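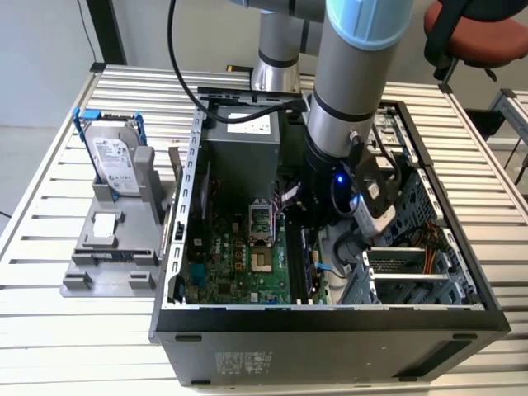 Figure 1. Desktop tower on its side with the side panel removed and the CPU socket open.

4.2 Layout of the case and access to parts

The units in the Poltside set were ordinary office desktops, bought as one lot from a leasing firm in September. We kept 24 of them for the teardown work and set aside the rest for spares. They had been used for bookkeeping and front desk tasks and were complete when they reached us, apart from a few missing drive screws. Before any part was taken out, each tower was unplugged, wiped down and laid on its side with the open side up.

The position of the case matters more than we expected when we planned the study. With the tower upright, a person has to reach in sideways, and one hand is usually busy keeping the case from sliding. On its side, the motherboard faces up and most of the parts a repair shop cares about can be reached from above. The power supply does not have to be moved to get at the memory. The drive cage takes up a good share of the interior, and its cables are the first thing to get in the way.

We sorted the parts into two groups. Parts in the first group come out without tools: memory modules, data cables, and drives held by plastic latches. Parts in the second group need a screwdriver or the release of a lever under tension, such as the processor, the cooler and the power supply. The parts list for the whole set ran to 109 entries after duplicates were merged. Names followed the Erkness parts guide where it had one and shop usage where it did not.

Memory was handled first in every unit. The modules are easy to reach once the latches at the ends of the slots are pushed back, and they are the part most often resold as is.

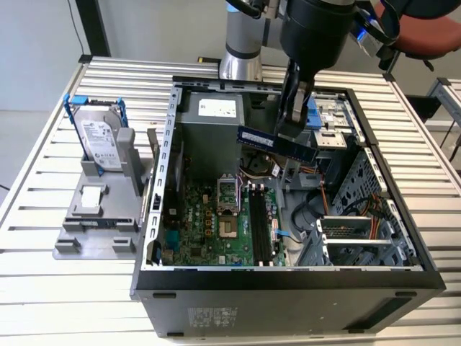 A module has a notch in its lower edge and fits only one way around, so the usual mistake on refitting is to press it down before the notch is lined up. The second most common is to seat one end fully and leave the other slightly high. A module in that state can look right from above. We asked people to check both latches by touch before going on, and to refit modules in the slots they came from. Where the slots were not marked, a strip of paper tape was put next to each one.

The processor was treated with more care. On this type of board the contacts are in the socket and the underside of the processor is flat. An open socket is therefore easy to damage, and a single bent contact can make the board worthless for resale. Gangadharan Raju and Shirin Ahmadpour wrote the handling rules for this step. Nothing was to be carried over an open socket by hand unless there was no other path, loose screws were to be cleared from the case first, and plastic socket covers were to be fitted before boards went into storage. The last rule was followed unevenly, as we had fewer covers than boards.

There was some disagreement over whether the socket should be opened at all during memory work.

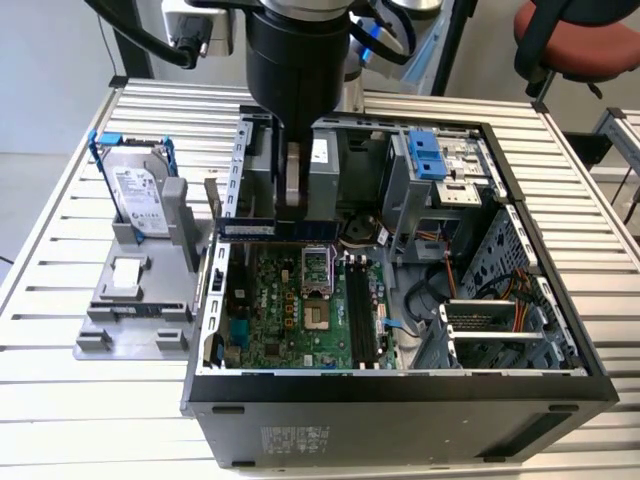 Kumaresan Kamath held that it should stay shut until the memory and all the cables were out, and that a shop working at normal speed would lose boards if it did anything else. Malathi Achari took the other view, that opening it early shows the state of the contacts before more time is spent on the unit. We kept the early check for the full set and recorded contact damage as a separate item, so that it would not be confused with damage from later steps.

Drives were left for last. Their carriers slide out of the cage, but the power and data cables need to be off first, and the data plugs on older units can be stiff. Pulling on the cable was not allowed. Drives that came out were placed in a holder next to the tower and stayed there until their serial numbers had been copied to the Arumugam inventory sheet. Drives of up to 250 GB were wiped and kept for practice. Larger ones were wiped and returned to the lot.
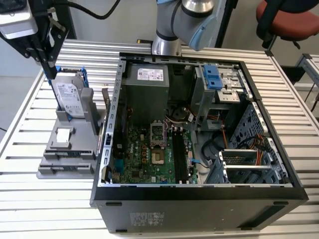

Figure 2. Open tower with a Seagate hard disk drive in blue mounting brackets, upper left.

Eight units were put back together and started at the end of the work. The others were stored as sorted parts. Results by part type are given in Section 4.3.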